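Zhuoran Feng
Thread: is the Kondmont loop worth a day of your holiday?

Last updated January 30, 2025

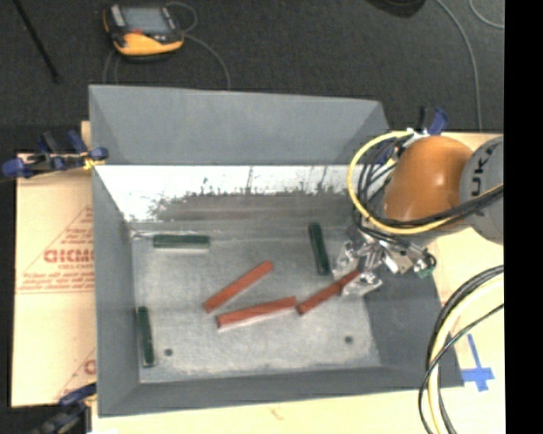

1. The claim

Every visitor leaflet for Kondmont says the upland loop is "suitable for all". I've walked it twice now, once in August and once in proper winter, and I'd like to know who "all" are.

14 shares

2. The height

The board at the Vendach car park gives the summit as 811 metres. Fine, I'll take that. What it leaves out is that you lose a good chunk of height after the first cairn and have to climb it again. My knees would have liked a warning.

3. The time

"A gentle two hours." Gentle for a fell runner, maybe. I took five, with one stop for soup and another to get a stone out of my boot. A couple I met at the stile had been told two as well and were already looking at their watches.

3 comments

4. The famous view

The lake at Rirnow is meant to be visible from the top on a clear day. I've had one clear day and one day of cloud. On the clear one there was a thin silver line that could have been the lake or could have been somebody's polytunnels. The postcards in the village shop were clearly taken from much lower down, on the other side of the valley.

5. The path

Good stone for the first stretch, then boardwalk, then bog. The boardwalk has wire mesh on it for grip and most of the mesh is still there. Past the second gate it's every walker for themselves. Trainers are a bad idea, whatever the hotel website says — I saw one pair go in over the laces and the owner use some very old words.

6. The wildlife

Red deer "frequently seen". Not by me. Plenty of droppings, one hare, a lot of sheep with opinions. If you want deer, go at first light and don't bring a group of ten with a speaker.

22 shares

7. The bus

Yes, there's a bus, the 113. It stops at the visitor centre if you ring the bell in good time, and in winter it runs when it feels like it. Take a photo of the timetable at the stop, as the one online was last year's when I looked.

8. Food

The Guo tearoom at the bottom does get the praise it deserves, I'll give them that. Barley soup, brown bread, proper butter. They close at four though, so if you believed the leaflet's timings and set off after lunch you'll be eating crisps in the car park.

9. Someone asked about the "ancient" standing stone by the lower gate. I've read three different dates for it on three different signs. It has a very neat drill hole in the top. Draw your own conclusions, I'm no expert.

6 comments

10. Would I go back?

Probably, in late spring, with gaiters and low expectations. The middle section along the burn is lovely and hardly gets a mention anywhere. You can walk just that bit out and back from Vendach and skip the climb altogether.

11. To the person who says I'm putting people off: the car park was full both times. I think Kondmont will cope.

12. Dogs on leads past the first gate, by the way. The sign is behind a gorse bush.

9 shares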